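Tellach Indoor/Outdoor Basketball, Size 6 and Size 7

Team and school orders welcome. In stock, ships from our Nokmont warehouse.

OVERVIEW

Composite cover, butyl bladder, nylon wound carcass. Deep channels. Comes in size 7 (boys high school and up) and size 6 (girls 12 and up, women). Same ball both ways, just the size is different.

The Tellach has been our steady seller to high school programs for a few seasons now. Good grip out of the box. Needs a short break-in, a week of practices does it. Holds air well. Not the softest ball we carry, if you want soft look at the Khoo Game Ball, costs more and you can't take it outside.

Item no. 827 (size 7)
Item no. 356 (size 6)

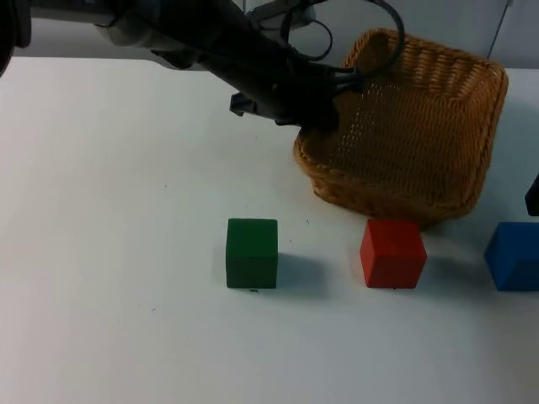 WHAT YOU GET

Single ball, boxed, shipped deflated
Or team pack of 11, with mesh carry bag
One inflating needle per ball, two spares in the team pack
Care card

Pump not included. We sell the Dilto hand pump and the Dilto electric, see Pumps & Gauges. The hand pump is fine for a few balls. For a full rack get the electric, your arm will thank you.

SPECS

Cover: composite, pebbled
Bladder: butyl
Circumference: 29.5 in (size 7), 28.5 in (size 6)
Weight: 22 oz (size 7), 20 oz (size 6)
Pressure: 7 to 9 psi, printed next to the valve
Colors: standard orange/black channels. Navy/white by special order, team packs only
Surface: wood, sport tile, smooth outdoor court. See note on asphalt

ABOUT THE OUTDOOR PART

Yes you can use it outside. No it won't last as long. Rough asphalt eats any composite cover, ours too. If the ball lives outside all year buy rubber, the Khoo Street is cheaper and will outlast this one on a bad court. The Tellach is for teams that practice inside and sometimes get bumped to the outdoor court when volleyball has the gym.

Don't mix them up either. Once a ball has been outside for a while it gets slick, keep those for warmups and keep the clean ones for game prep. A dab of marker by the valve works. 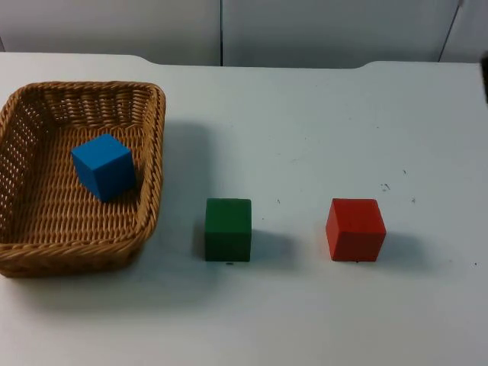
Thabiso Mathebula

Notes from me on this one, I do the basketball buying here and get the same questions every winter.

Break-in. New balls feel a bit tacky and a bit hard. Normal. Don't let air out to soften them, kids get used to a dead ball and then the game ball jumps on them. Just dribble them. Put the new ones in the ballhandling drills first.

Pressure. Drop test is okay if you have no gauge: hold the ball so the bottom is at six feet, let go, it should come back to between 49 and 54 inches, measured to the top of the ball. Do it on the floor you play on. A gauge is better, and cheap.

Cold. Balls left in a van overnight will feel flat in the morning. Let them sit in the gym an hour before you reach for the pump or you'll overfill them. Had a coach send back a whole team pack for this last season, nothing wrong with any of them.

Needles. Wet the needle. Please. Most of the valve leaks we see are from a dry needle shoved in sideways. Straight in, slow, a drop of water or glycerin. Not spit if you can help it, and definitely not WD type sprays, they wreck the rubber.

Cleaning. Damp cloth, mild dish soap, wipe, air dry. No dryer, no radiator, no leaving them in the sun on the bleachers. Dust is what kills the grip, so wipe them weekly during the season and you'll be suprised how long they keep it.

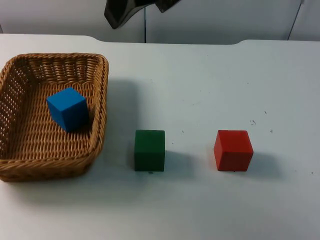
Storage. Rack or bag both fine. Off season let a little air out, not all of it, and keep them somewhere that doesn't freeze. Don't stack heavy stuff on the bag. An out of round ball doesn't come back.

How many to order. Most varsity squads do one team pack plus a few singles. If JV shares the gym get two packs. Youth leagues, call me, you may want size 5 and this ball isn't made in that size.

TEAM PRICING AND PRINTING

Team packs are priced lower per ball than singles, discount shows in the cart. School purchase orders accepted, email the PO and we'll send an invoice back same day if we get it by noon.

One color printing available on any panel opposite the logo. School name, mascot, or numbers. Send a clean file, vector is best. We'll mail you a proof, nothing gets printed until you okay it. Printed balls can't be returned unless we messed up the print.

Biggest run we've done on this ball was 124 for one district, so size of order isn't a problem. Just give us lead time. Printed orders run two to three weeks in season, less in summer.

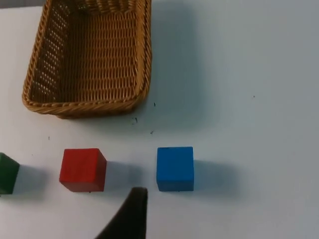 Navy/white takes longer, those come in to order. Next batch is due in January so if you want them before the playoffs get your order in now.

SHIPPING AND RETURNS

Singles go out next business day. Team packs same unless printed. Holiday note: warehouse is closed 26th December, orders placed that day go out the Monday after.

Unused balls back within 30 days, in the box, with the needle. Used balls only for defects. One year warranty on bladder and seams, normal wear to the cover is not a defect, and neither is anything that happened on gravel.

For a warranty claim send us a photo of the problem and one of the valve area with the lot number showing. No need to mail the ball unless we ask.

RELATED ITEMS

Khoo Game Ball, indoor only
Khoo Street, rubber, outdoor
Dilto Hand Pump
Dilto Electric Pump w/ gauge
Nokmont Ball Rack, rolling, holds 12
Replacement needles, bag of ten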